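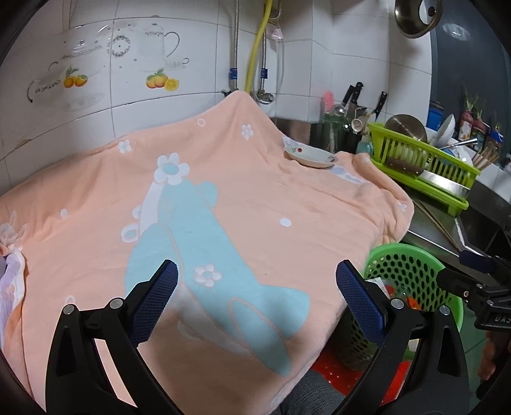 Hand-held gripper over a bunny-print towel on a kitchen counter.

Call for participants: Treretti student robotics project

Treretti is a student project run by the Trevico robotics club. We are teaching a two-finger gripper to handle cloth in ordinary homes, and we need people who are willing to do short household tasks in their own kitchens with a hand-held version of that gripper. You do not need any background in robotics, programming or engineering.

The current round is called Leone. It covers towels, dish cloths and other soft items on kitchen counters. An earlier round, Grater, dealt with hard utensils and is closed. If you took part in Grater you may apply again, but you will need to do the training session over. The trigger is used differently for cloth.

What you will do

You hold the gripper by its handle and use it in place of your fingers. A typical task is to pick up one corner of a towel, bring it across to the opposite corner and let go. Other tasks include moving a cloth from one side of the counter to the other, pulling a cloth flat, and lifting a towel off a small dish without tipping the dish. The camera on the tool records each attempt. Failed attempts are kept too, so please don't delete anything.

Each participant completes 275 recordings. Most recordings are under a minute long. You can spread them over 4 weeks in whatever way suits you, but we ask that a single sitting be no longer than two hours. The tool gets heavy on the wrist before that for a lot of people – stop when it does.

Your kitchen

Leave it the way it normally is. We want dish racks, bottles, tiles with pictures on them, hoses on the wall and whatever else you live with. Patterned towels are welcome, and so are old ones. You need a clear stretch of counter or table big enough to lay out a bath towel.

Keep the gas off while you record, and put knives where you won't reach across them. Mail, medicine labels, family photos and anything with your name or address on it should be out of view. Other people in the home must agree before you start. We do not record anyone under 18.

Who can apply

– Age 18 or over
– Able to stand and use one hand comfortably for up to an hour
– Access to a kitchen where you have permission to record
– At least 20 different cloth items you can use (borrowing is fine)
– Able to come to one training session at the club room

Left-handed people are especially encouraged to apply. Most of what we have so far is right-handed.

Payment and equipment

Participants receive $100 after the full set has been handed in and checked. If you have to stop early, we pay for the part you finished. The gripper, charger, memory card and carrying case are on loan from the club and must come back at the end of your four weeks. Normal wear on the finger pads is expected and you will not be charged for it. Spare pads are in the case.

How the recordings are used

Club members use them to train and test the folding program for the student demonstration in June. Your name is not stored with the files. You may ask us to remove your recordings at any time before the demonstration.

How to apply

Write to Ilaria Monti, project lead, care of the Trevico robotics club. Tell us which hand you would use, whether your counter is shared with other people, and which weeks you are free. One photo of the counter is useful but not required.

Applications close November 21, 2020. Everyone who writes will get an answer, including those we can't place in this round.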